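Vamska Pauses Home Kitchen Trials After Gripper Fault

Software fix and new fingertip checks in place before table-clearing work resumes

November 2024 — Vamska, which builds robot arms for household kitchens, has paused its table-clearing trials after a fault caused grippers to close with more force than they were told to use. No one was hurt. Three plates were broken and one arm was taken out of service.

The fault came to light in October, when an arm running the Dullora control software picked up a dinner plate by the rim and kept squeezing after the grip was complete. The plate cracked. The operator pressed the stop button and the arm held its position, as it is designed to do. Two more plates broke in other homes over the next several days before the company told all trial sites to switch off the arms.

Engineers traced the problem to the way the software reads force at the fingertips. When the fingers met a thin, smooth edge at a shallow angle, the reading could drop to zero for a moment. The software took this to mean the plate had slipped and tightened the grip.

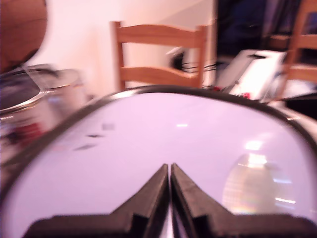

Gripper fingers at a white oval dish during table-clearing work. Photo: Vamska

"The arm should have stopped and asked for help," said Kazimiera Brzozowska, head of product safety at Vamska. "It squeezed harder instead. We are treating this as a safety matter, even though the only damage was to dishes."

Vamska reviewed 137 hours of recorded trial work and found the same false reading in other runs where nothing broke. The updated software sets a fixed limit on closing force and opens the fingers if the reading drops out twice in a row. Each gripper must also pass 200 test grips on thin-edged dishes before it goes back into a home.

Wesunar, an outside test lab, is checking the repair. Its report will be shared with every household in the trial.

"We want people to be able to trust what is working next to them at the table," said Mebrat Kassa, who manages the trial program. "The arms stay off until the lab is done."

Households have been asked to leave the arms unplugged and to keep any broken dishes for inspection. Vamska will pay for replacements.

The pause does not affect the company's Nkosi line of fixed dish racks, which have no moving grippers.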